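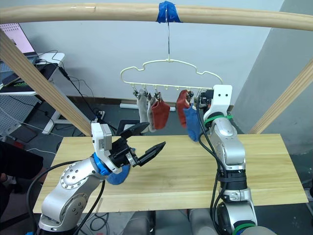

Section 3. Planning and Budgeting a Two-Arm Laundry Station

Read this section before you place an order. It covers the Taltov two-arm station used for hanging and sorting small items such as socks. Assembly begins in Section 4.

3.1 Before you order

1. Measure the floor space. Allow room for the table, both arms at full reach, and a person standing at the front.

2. Choose the table first. The arm mounts are ordered to match the thickness of the top, and Taltov does not exchange mounts that have been drilled.

3. Decide what the arms will hang things on. A wooden drying frame with a crossbar and a plastic clip hanger is enough for socks. Buy these locally.

4. Select one gripper for each arm. The two grippers do not have to be the same model. Order the mounting plate for each one separately.

5. Check the power outlets. Each arm controller needs its own outlet, and the workstation needs another.

Note: A wire hook can slide along a smooth rod when a gripper pulls on a clip. Tape wrapped around the rod at the hook holds it well enough for most work. Add a roll to the supplies list.

3.2 Budget lines

Enter these on the planning sheet in addition to the arms:

Burkora wrist camera, per arm: $577
Aoki gripper mounting plate, per arm: $245
Installation and first-year service: $2,000
Table, drying frame, hangers, tape, cable ties: local prices

The service line is charged once per station – not per arm. If you are buying a second station in the same order, ask for a combined quote.

Caution: Do not cut the cable budget. Cables that are too short will pull at the wrist when the arm turns. Measure from the controller to the base, then along the arm to the gripper, and leave slack at every joint.

3.3 Delivery and scheduling

1. Place the arm order first. Arms ship from Grakora and take up to 8 weeks.

2. Order cameras and plates once the arm order is confirmed – the confirmation lists the correct plate number.

3. Have the table in place before the installer arrives. A second visit is billed as a new installation.

4. Keep spare hangers and clips on hand. Clips wear out faster than any other part of the station.

Note: Prices are reviewed each January. Quotes issued before then are honored until the date printed on them.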